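**Skorkside hall, paging speakers: crackle in the foyer**

Status: open, waiting on parts
Reported: March, by the front desk

Foyer ceiling speaker crackles on announcements and drops out above half volume. The other 8 on the same line sound fine. The Elum amp shows no fault light.

**Tried so far**

- Swapped amp channels. Crackle stayed with the foyer.
- Turned the zone down to 3. Quieter, still there.
- Pulled the speaker and put a spare in its place. Clean sound for an hour, so the cable run is good.
- Put the old speaker back to double-check. Crackle returned straight away.

So it's the speaker or its own leads. The spare belongs to the Cormier Street site and has to go back, so I can't leave it in.

**Next**

1. Re-terminate the leads and test at low volume.
2. If it still crackles, order a replacement from Flallska. They quoted roughly 18 days.
3. Check the new one fits the existing hole before anyone trims the tile.

The foyer is off the paging group until then. Desk staff are using the handheld.

For whoever picks this up: the speaker has a round white grille, a black magnet ring and a grey housing at the back, with thin yellow wires attached. Match the grille colour if you can.

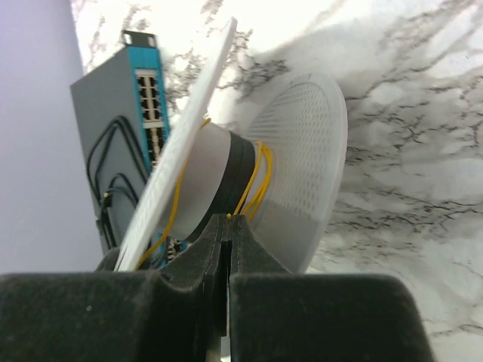
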